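Friday, bench 2

Second coat of the Ristetti hardwax on the walnut offcuts. Rubbed back with 2000 grit first, light pressure, then wiped with a dry cloth. Went on thinner than last time. Room was at 17 degrees when I started and 20 by lunch, so I left the window open a crack. 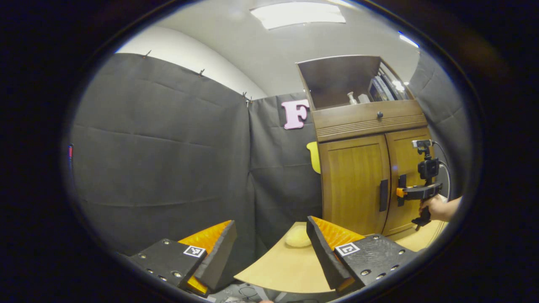 Sample A (one coat, no sanding between) still feels draggy across the grain. Sample B is better but has a dull patch near the end grain - probably needs more soak time before wiping off. The tin is batch 3257, same as the one Uzma used on the Pendton job. She says hers took some 20 hours before she could stack anything on it.

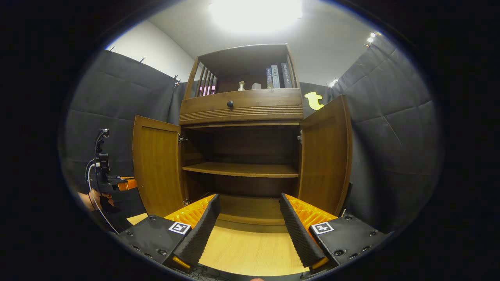
Tried the Cheema oil on a third piece for comparison. Darker, and it smells a lot stronger. Not keen on it for drawer insides. Will do the water ring test on all three on Monday, after they've had the weekend to harden.

To order: more lint-free cloths, another tin of Ristetti. Ask Asoddale if they still do the small size.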